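Jasora Home Notes
Laundry and Textiles

Hand Washing in a Basin: Water, Dose, Soak, Rinse

Most damage in hand washing comes from too much detergent, too much heat, or too much handling. The notes below cover ordinary household items: knitwear, cotton underwear, dish towels, small cushion covers, baby clothes. They do not cover leather, fur, anything labeled dry clean only, or tailored garments with a fused lining.

Read the label first

The hand wash symbol is a tub with a hand in it. It sets an upper limit of 40 degrees Celsius unless a lower figure is printed. A tub with an X through it means no water at all. A circle is for the dry cleaner. A square with a horizontal line means dry flat, and that one should be followed for any knit heavier than a T-shirt.

If the label has been removed, treat the item as wool: 30 degrees, short soak, no wringing.

Basin size

Capacity matters more than shape. The items should be able to move freely when fully covered, and the water line should sit at least a hand's width below the rim. For one adult sweater, 8 liters of water is the working minimum. Four pairs of socks or two dish towels need 4 liters.

Plastic basins are light, and their smooth inner surface does not snag. Enamel holds heat longer but chips, and a chipped spot will leave rust marks on light cotton. Bare galvanized steel should not be used with wool wash or with anything acidic. Wipe the inside with a finger before filling. If it feels slick, there is old detergent film on it; remove it with hot water and a spoonful of white vinegar, then rinse.

Water temperature

Colors and synthetics: 30 degrees.
White cotton: 40 degrees, higher if the label allows and you can wear gloves.
Wool and silk: 30 degrees or below. The rinse water should be close to the wash temperature.
Blood, milk, egg: cold water first, then the normal wash.

A kitchen thermometer is more reliable than a hand. Skin temperature on the fingers is often near 30 degrees, so water at that setting feels neither warm nor cold. Water that feels pleasantly warm is already too hot for wool.

Dose

Package directions are written for machines and for full loads. For a basin, the following amounts are enough in soft water:

Liquid detergent: 1 teaspoon per 4 liters.
Wool wash: 2 teaspoons per 8 liters.
Grated bar soap: 1 level tablespoon per 4 liters, dissolved in a cup of hot water first.
Powder: not recommended below 40 degrees. Undissolved grains settle in seams and show up as pale streaks when dry.

In hard water, increase the dose by half. Bar soap forms scum in hard water and should be replaced with a liquid. Add the detergent to the basin before the clothes and stir until no thick patches remain on the bottom. Foam height says little about cleaning power, and low-foam products work as well as the others.

Soaking

Cotton: up to 30 minutes.
Synthetics: 15 minutes.
Wool: 5 to 10 minutes.
Silk: no soak. Move it through the water for 2 minutes and take it out.

Longer soaks do not remove more soil. After half an hour the soil in the water begins to settle back on the fabric, most visibly on white polyester. If a stain remains, change the water and treat the stain directly.

Test any dark or bright item before it shares a basin. Wet an inside seam, press it with a white cloth, and check the cloth. If color transfers, wash the item alone, cold, with no soak. New denim and dark red cotton should be tested at least for the first three washes.

Handling

Press the item down, release, and let it fill with water again. Ten to fifteen presses are enough for light soil. Collars, cuffs and sock heels may be rubbed with the flat of the thumb, fabric against fabric. A brush is acceptable on canvas and on heavy cotton work clothes. Do not use one on knits -- the bristles lift fibers and the area will pill.

Lift wet knitwear with both hands underneath. A wet wool sweater can hold more than its own dry weight in water, and hanging it from the shoulders for even a minute will lengthen the sleeves.

Rinsing

Two rinses are standard. A third is needed for baby clothes and for anything washed with bar soap. Pour the wash water off, press the item against the side of the basin, then refill. Do not run the tap directly onto wool.

The rinse is complete when the water stays clear and the fabric no longer feels slippery between two fingers. A tablespoon of white vinegar in the last rinse helps with soap residue in hard water. Do not combine vinegar with chlorine bleach in any amount, and do not add it to a basin that held bleach until the basin has been rinsed out.

Removing water

Cotton can be wrung by hand. For everything else, use the towel method:

1. Lay a dry bath towel on a flat surface.
2. Place the item on it in its natural shape.
3. Roll the towel and item together, firmly but without twisting.
4. Press along the roll with both forearms.
5. Unroll, move the item to a second dry towel, and repeat if the first is soaked through.

A salad spinner handles socks, bras and small knits. Keep a separate one for this. Household spin dryers are effective, but speeds above 2000 rpm set creases in linen and are too harsh for loose knits; 13 seconds at a low setting is plenty for a scarf.

Drying

Flat drying needs air on both sides. A mesh rack is best. Without one, use a dry towel over a wire rack and turn the item every few hours. Keep wool and silk out of direct sun and away from radiators. In a humid July, a thick sweater may need two days, and a small fan at low speed will cut that considerably.

Line drying suits cotton and most synthetics. Hang shirts by the hem, trousers by the waistband. Place clothespins on seams.

Common faults

Stiff towels: detergent residue. Rinse again in warm water.
Gray cast on whites: soak too long, or dose too low for the water hardness.
Felted wool: heat, friction, or both. It cannot be fully reversed. Soaking in lukewarm water with hair conditioner may recover a little length.
Musty smell after drying: the item dried too slowly. Rewash and use moving air.
White streaks on dark cotton: undissolved powder. Brush when dry, then rinse.

Working height and storage

A basin on the floor means bending for the whole job, and 8 liters of water weighs 8 kilograms before the laundry is added. Fill it where it will be used, with a jug if the tap is not close. A bench at hip height is right for most people. In a bathtub, set the basin on a folded towel so that it does not slide.

After use, empty the basin, rinse it, and turn it upside down on a rack until dry. Stacked wet basins seal against each other and grow mildew along the line of contact.

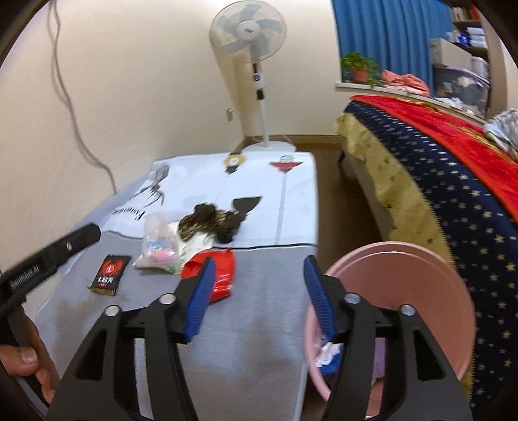
Keeping a basin for laundry only is worth the shelf space, and color is the simplest way to mark it. Cooking grease carried over from a kitchen bowl transfers to fabric, and detergent film in a food bowl is no better. A pink basin like the one in the photo is hard to mistake for a mixing bowl, so no label is needed. Replace any plastic basin once the inside is scratched enough to catch a fingernail, and check the rim for cracks at the same time. Old ones can go on to the garden or the garage.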